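Shopping for hands: our November visit

I've been putting together the budget for a packing bench at Mikidwood, and Khải Mai came along to keep me sensible. We had 835 questions (roughly!) and one bag.

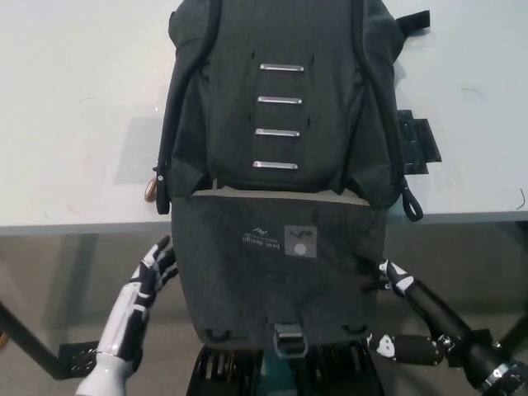
Two jointed hands at the Peak Design backpack – soft, padded sides are what I'd be paying for them to handle. Spare fingers go on their own budget line.

Next stop: the quote

Spanos wants $400 a month for service, Cosa $221 without parts. Asabe Shehu is checking lead times, and I'm still measuring the doorway!

Contact Mikidwood | © 2021 Mikidwood | Back to top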